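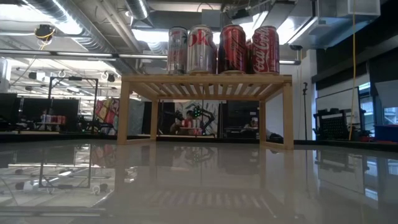

How many demonstrations does a two-arm pick-and-place task need before training is worth starting?

Between one and two hundred clean episodes is a workable starting point for a single task with a fixed goal. Plan for several times that if the objects, their starting positions and the order of moves all vary. The length of an episode matters less than the spread of starting states.

Torkier Two-Arm Demonstration Station

The Torkier is a bench-height station for recording teleoperated demonstrations. Kidier supplies it as a complete unit: table, frame, two arms, two leader arms for the operator, cameras, recording computer and the Lekota recording software. It is intended for groups that train their own policies and need consistent data from day to day, including data recorded by more than one operator.

Table and frame

The table has a wood top with a white work surface set into it. A black aluminum extrusion frame runs around the work surface and carries the arm mounts. One arm sits on the left and one on the right, so that both grippers can reach the middle of the surface. Mounts slide along the extrusion and lock with two bolts each. Mark the position before moving a mount. A shift of a few millimeters is enough to make old and new episodes disagree.

Cables leave each arm at the base. Leave slack at every joint, and run the arm through its full range once before closing the cable clips. 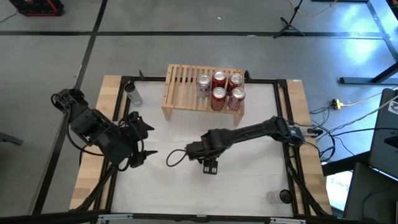 Recording is started and stopped with a foot switch, so the operator's hands stay on the leader arms. Each press opens a new episode and writes the task name, the operator ID and the layout number to the file header. A second press closes the episode. A long press discards it. Discarded episodes are kept in a separate folder until the end of the session and can be restored from there.

Joint positions, gripper openings and camera streams share one clock. If a stream falls behind, Lekota marks the episode and continues recording. Marked episodes are left out of the export by default – the setting can be changed per data set.

Task layouts

The station ships with printed layout cards for common household and shelf tasks, among them moving beverage cans on and off a slatted wooden rack, standing up a glass and passing an object from one gripper to the other. Cards give the starting zone for each object and leave the exact position within the zone to the operator. Users can make their own cards in Lekota and print them on plain paper.

Reset time is usually the limit on how much can be recorded in a day. During acceptance testing at our Stelia site, Marloes Baert and Cor Coppens recorded 1453 episodes across the rack tasks. Of these, almost 900 passed review and went into the reference set. Most rejections were for pauses in the middle of a reach and for grasps that needed a second attempt. The second kind may be worth keeping under its own label if the policy is expected to recover from a missed grasp.

Cameras

Each station has one camera above the work surface, one fixed camera at the side and one small camera at each wrist. All four are calibrated before delivery. Calibration files are stored on the recording computer and copied into every data set.

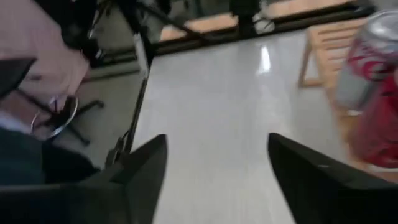
Exposure on the wrist cameras is set by hand and should be checked whenever the room lighting changes. The short working distance makes these views more sensitive to speed than the other two. At the exposure used in this wrist view, both gripper fingers and the red and silver can on the right are blurred, and the finish of the white surface returns a bright vertical glare in the gap between the fingers. Shorten the exposure first, then ask the operator to slow the last part of the approach. Lights placed to the side of the table give less glare than lights directly over it. A matte overlay for the work surface is available as an accessory.

Review and export

Lekota plays all streams side by side with the joint traces below. A reviewer can accept, reject or trim an episode from the keyboard. Trims are stored as markers and the source file is left unchanged. Export writes one folder per episode, or a single indexed archive.

Ordering information

Torkier station, complete: part 2205
Matte overlay: part 370
Spare gripper fingers, leader arms and wrist camera mounts: on request

Installation and one day of operator training are included. Training covers calibration checks, recording, review and the handling of marked episodes. For technical questions before ordering, contact Tahira Kazmi. For service and spare parts, contact Ctibor Krajčí.

Page last revised 13 February 2026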